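Workshop notes: the sorting arm, month four

Members have been asking at the front counter when the arm in the back bay will be "finished", so I said I'd write something for the newsletter. The short answer is that I wouldn't hold your breath. The longer answer follows, and it comes from someone who voted against spending the money in the first place.

For anyone who missed the earlier items, the plan was to build a small two-finger arm that could lift mixed items out of a tray and put them down on a marked spot on the bench. The kit is a Paltier base with a gripper from Stalard, and the control board was built up on our own soldering benches. The budget was $300 on top of donated parts. We are past that now, mostly on cables and a second power supply after the first one gave up in August.

I'll be fair and start with what works. The arm moves where it's told. It homes properly every time it's switched on, which it did not do in winter, and the horrible grinding from the shoulder joint went away once we took the cover off and found a washer sitting where no washer should be. The green cloth behind the bench was hung to give the camera a plain background, and it did help, although it needs an iron.

Now the part the enthusiasts skip. On the Kosemex test blocks, all the same size and all the same colour, the arm managed 71 good lifts out of 100. That number has been quoted around the building as if it settles something. Test blocks are the easiest thing in the world to pick up. They don't roll and they don't lean on each other.

So we moved to a cardboard tray of ordinary stuff out of people's bags and the recycling. Bottles, a can, a round clear tub, bits of packaging. Same arm, same code, same bench. We got 45 good lifts out of 100, and I thought the scoring was generous, as a bottle that was dragged over the side of the tray and then picked up went down as a success.
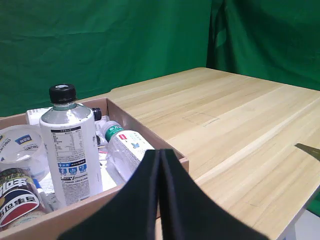
Clear plastic is the worst of it. The camera software seems to lose the edges of anything see-through, and the fingers close on air or come down on the cap. Tall things get knocked over. Soft wrap gets pinched along with whatever is beside it. Somebody suggested rubber pads on the fingertips, and somebody else has ordered a Sangkhawat depth camera, which may fix the clear plastic problem or may just be another box on the shelf with a good label. I've seen a few of those go by — the laser cutter has a whole drawer of them.

What I'd like, before any more money goes in, is a plain test that everyone agrees on. Same tray, same items, written down, scored by a member who didn't build it. If the new camera makes a real difference we'll see it, and I'll say so in this newsletter. Bench time for the arm stays at two evenings a week until then, and please don't move the tray between sessions, even if you need the bench.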